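ロボットは「かしこい」のか? 工作室でうでを一本つくってみた

(小学校高学年からの読みもの 2022年2月9日)

「ロボットがなんでもやってくれる時代が来る」という話を、聞いたことがあるでしょう。テレビでも本でも、よく見かけます。でも、ちょっと待ってください。なんでもって、どこまででしょうか。洗たく物をたたむ? くつひもを結ぶ? レジ袋の中からあめ玉をひとつ取り出す?

わたしはこういう話をすぐには信じません。そこで、町の共同工作室「ペンローズ」で、小さなロボットのうでを組み立てることにしました。名前は「ザルナノ」。強そうな名前ですが、できることは名前ほど多くありません。

ロボットのうでは何でできているか

うでの関節には、モーターが入っています。モーターは電気で回る部品です。関節が六つあれば、たいていモーターも六つ。人間のひじや手首のように曲がりますが、筋肉のような弾力はありません。「ここまで回れ」と命令された角度まで回って、そこで止まります。

うでの先についているのが「グリッパー」。物をつかむための指です。ザルナノの指は二本で、色は黄色。人間の指は五本もあって、指先のひふで、つるつる、ざらざら、冷たい、痛いを感じとります。ザルナノの指には、ひふがありません。はさむ、はなす。それだけです。

「二本でじゅうぶん」と書いてある本もあります。つみ木を持ち上げるだけなら、そのとおりです。では、ビニールみたいにくしゃくしゃしたものや、ひものように曲がるものが相手だったら?

目はどこにあるか

ザルナノの目は、手首についた小さなカメラです。自分の指先を、いつも近くから見ています。みなさんも、片目をつぶって、自分の手首のあたりに顔を近づけてみてください。指先はよく見えますね。そのかわり、つくえのはしも、部屋の時計も見えなくなります。手首のカメラは、それに近い見え方をします。

近くが見えるのは便利です。でも近すぎると、まわりのようすがわかりません。速く動くものはぼやけます。光った部分が明るすぎると、そこにあるしわや形が読みとりにくくなります。
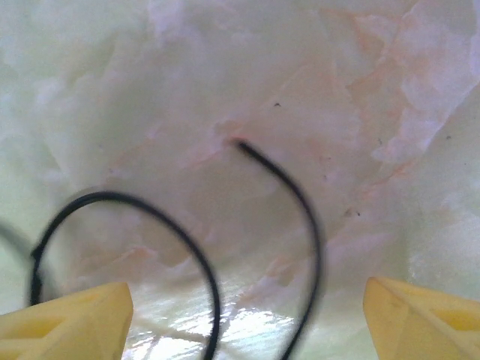

手首のカメラから見たところ。黄色い指のあいだを、黒くて細いケーブルが通っている。

さて、ケーブルの本数を数えられますか。先っぽは、どこにありますか。

人間なら、考える前に「白いものから黒い線が出ているな」と思うでしょう。丸く曲がったところを見れば、「これはたぶんケーブルだ」とわかります。ケーブルというものを、前に何度も見たことがあるからです。

カメラのほうは、そうはいきません。カメラが受けとるのは、色のついた小さな点の集まりです。どの点がケーブルで、どの点がしわのかげなのか、点には書いてありません。白いところにある小さな黒っぽい点は、ケーブルの続きでしょうか、それとも関係ないものでしょうか。それを見分けるプログラムを、だれかが用意する必要があります。

「AIを使えば見分けられる」という人もいます。たしかに、たくさんの写真で練習させたプログラムは、ケーブルを見つけるのがだんだんうまくなります。けれども、練習に使った写真とちがうものが来たとき、どうなるか。白いつくえの上のケーブルばかり練習したプログラムに、しわだらけの白いものを見せたら、しわを「ケーブルです」と答えるかもしれません。しかも、自信まんまんに答えることがあるのです。わたしがいちばん疑っているのは、ここです。

ケーブルはなぜむずかしいのか

つみ木は、右から押せば左へ動きます。形はかわりません。だから計算がしやすい。

ケーブルは、はしをつかむと真ん中が動きます。真ん中をつかむと、はしがどちらへ行くかわかりません。うすいビニールも同じで、一か所を引っぱると、遠くのしわまで形がかわります。工学では、こういうものを「やわらかい物体」とか「変形する物体」と呼びます。研究している人がおおぜいいるのに、いまでもむずかしい問題です。

家でできる実験があります。

用意するもの
毛糸 72センチ
うすいポリぶくろ 一まい
わりばし 二本

やりかた
ふくろをくしゃくしゃにして、つくえに置きます。ふくろは頭や顔にかぶせないこと。
その上に毛糸をのせます。
左右の手にわりばしを一本ずつ持ちます。指で毛糸にさわってはいけません。
片目をつぶって、毛糸の先をはさみ、輪をひとつ作ります。

どうでしたか。わたしは13回やって、きれいな輪ができたのは一回だけでした。人間の頭を使ってもこれです。道具が二本のぼうで、見えかたがかぎられていると、急に不器用になります。

うたい文句を見やぶる

お店やインターネットでは、工作用のロボットがいろいろ紹介されています。工作室のたなにも「ポルネロ」というキットの箱があって、「どんな物でもつかめる!」と大きく書いてありました。こういうときは、次のことをたずねてみましょう。

どんな物で試したのですか。かたい物だけですか。
何回やって、何回うまくいったのですか。
動画は、うまくいった回だけを選んでいませんか。
動かしているのはプログラムですか。人がコントローラーで動かしていませんか。

最後の質問はとくに大事です。人が動かすロボットは、はずかしいものではありません。ただ、それを見て「ロボットが自分で考えた」と思ってしまうと、まちがいになります。

工作するときの約束

モーターは小さくても、指をはさむ力があります。動かす前に、すぐ電源を切れるスイッチの場所をたしかめること。うでがとどくところに顔を近づけないこと。部品をなおすときは、先に電源を切ること。電線の皮がやぶれていたら、自分でさわらずに大人に知らせてください。

ザルナノには、まだ直したいところがたくさん残っています。次はスポンジをはさませてみるつもりです。ケーブルは、そのあとでまた考えます。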